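okay so I refinished the big worktable and I have Thoughts. thread, because I can't put this on my husband again, he has heard about grain direction at every meal this week

background for the new people: this is the long table in the back workroom. I bought it secondhand from a place called Boutros when they were clearing out their old showroom, and it has been the thing I sort on, cut on, glue on and eat lunch on ever since

it was the color of weak tea when I got it. somebody had put a thick shiny coat over the top at some point and it had gone yellow and kind of sticky in the summer. you'd put a piece of paper down and peel it back up

I lived with that for way too long. then in September I set a jar of wood blocks down, went to lift it, and the jar took a little circle of finish with it. that was it for me

step one was scraping. I did NOT start with sandpaper because old gummy finish just clogs it and you go through a whole pack crying. card scraper, both hands, lean into it a bit, push away from you. the curls come off like pencil shavings and it's so satisfying I forgot to eat

if you've never sharpened a card scraper, watch a few people do it before you try. everybody has a different method and they're all very sure of themselves. mine is file, stone, then the burnisher at a slight tilt, and I get a decent edge maybe two times out of three

step two, sanding. 80, then 120, then 180 and I stopped there. I know some of you go up to 320 and beyond and I love that for you, but on a table that gets things dragged across it all day I want the finish to have something to hang on to

(vacuum between grits!! every time!! one stray bit of 80 under your 180 pad and you'll get those little pigtail swirls that only show up once the finish is on and it's too late to pretend)

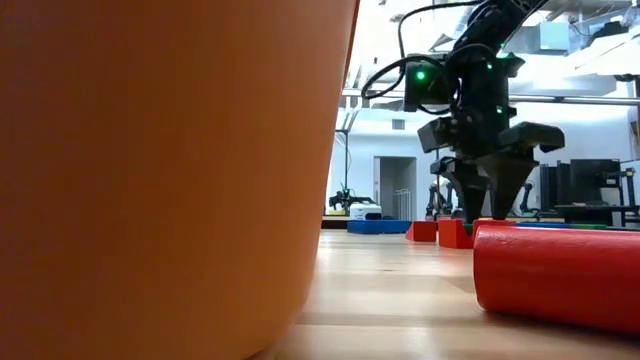
the grain was the big surprise. under all that yellow it's this pale honey color, with lines going straight down the length, and I stood there with the vacuum hose in my hand just saying oh wow to an empty house

I still don't know what the wood is. the guy at Boutros said beech, my neighbor said maple, my dad said "table." I've read 4 different guides on telling them apart and I'm less sure now than when I started. if you know a good trick, tell me

finish! people keep asking so here goes. I used the satin hardwax oil from Pileck. two coats, put on very thin with a white pad, buffed off while it was still a bit tacky. the can says wait overnight between coats, so I waited overnight between coats

I did a test patch on the underside first, with the satin on one half and the Novik water-based on the other. the Novik looked clearer, I'll give it that, and it dried so fast I could have done the whole thing in an afternoon. but the oil felt nicer under my hand and I can patch it later without stripping the whole top

it is shinier than I expected for something that says satin on the can. the overhead lights make long soft streaks across it. at first I was annoyed about that and now I kind of like it? from standing height you mostly see wood. get your eyes down level with the top and it's all reflection

side note, getting down level with the top is the best way to check your work. I did it with a flashlight after every coat, chin practically on the wood. every drip and every missed spot jumps right out. you will look ridiculous

now the part I was dreading, which is putting everything back. I'd cleared the whole table for this and the stuff was living in 26 shoeboxes down the hallway. we were walking sideways to get to the bathroom

new rule for the tabletop: it has to be something I touch while I'm working. everything else goes on the shelves. I've made this rule before. I made it in the last apartment and I made it in the one before that

what's allowed so far — bright stuff I can spot quickly, blocks, and whatever I'm in the middle of. what got moved: the label maker, a lamp that hasn't worked since we moved in, and a mug of pens I've been meaning to test for a very long time

I did test the pens. 29 of them were dead. I had been storing 29 dead pens on the best table I own

I'm also trying to be good about color. I've got a weakness for big loud orange and glossy red and this table finally makes sense of it. on the old yellow finish, everything orange looked muddy. against the pale wood it just sings. I could put one red thing on there and look at it all day

(I was going to paint the legs gray. I've got the paint! it's sitting right there! but now I'm looking at that top and thinking leave it alone for once in your life)

some numbers since a couple of you asked what it cost. the oil was 45 dollars and I used less than half the can. I already had the scraper and the sander. sandpaper I buy in bulk so I'm calling that free and I will not be taking questions

time is harder. the scraping ate a whole day and my shoulders let me know. sanding was most of another day with a lot of standing around drinking iced tea. the oil itself goes on quickly, it's all the waiting in between that gets you

please please please lay your oily rags out flat to dry, outside, or soak them in water. do not ball them up and toss them in the trash. they can heat up by themselves and catch fire. I hang mine over the back fence like sad little flags

things I'd do differently: I'd mask off the edge before scraping, because I took a bite out of one corner and had to round it over, and then of course I had to round over the other three to match. fine, rounded corners, very chic, kinder on the hip

I'd also open the windows BEFORE I open the can. it isn't a terrible smell but it hangs around, and dinner that night tasted a little bit like furniture

couple of replies I keep getting, answering them here so I can go to bed

"does it scratch?" yes, it's a table. tiny ones so far, from dragging a box I should have lifted. I rubbed a dab of oil in with my finger and buffed it and I'd have trouble finding the spot again

"do you use a mat?" only for cutting. I've had the same green Clandari one forever and it's warped like a potato chip at one end from being left in a hot car. still cuts fine if you stay on the flat side

"how long before you can put stuff on it?" the can says light use after a day and give it a full week or more before you spill on it. I made it most of the way through the week before there was a coffee situation. no ring!! I checked from every angle with the flashlight

"can I do this on a veneer top?" go very, very easy. skip the scraper, use fine paper by hand, and stop the second the color changes on you. I went straight through the veneer on a nightstand once and it is now a nightstand with a permanent doily

"what's next?" the shelves, I think. they've got the same sticky yellow stuff on them and now that the table looks nice they look terrible. that's how it gets you

anyway if you've got an ugly old table with a gummy top, try a corner on the underside and see what's there. and send me pictures of your grain, I want to see all of it, especially if you can tell me whether mine's beech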